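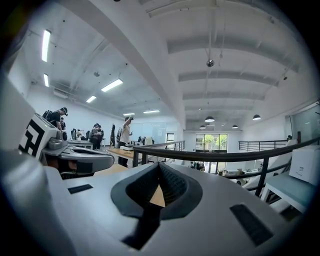
Re: Lighting and echo in a hall with a mezzanine

biljana_p
We are moving our workshop into a big white hall like this one. Are fluorescent fittings enough over the workstations, or do I need pendants also?

KozmaK
Fluorescents for work, pendants for the other side. The black domes look nice against white, but they throw light only downwards. I would paint the beams darker too.

damach95
Disagree about the beams. White ones give you back a lot of light. We painted ours grey in August and regretted it.

KozmaK
Depends on the height. Ours at Weseteck are low and the white was tiring for the eyes.

biljana_p
Thank you both. The beams stay white, then. And the echo?

damach95
Felt panels under the mezzanine – we put up 10 and it helped. Ask for a sample first, the colours online are not correct.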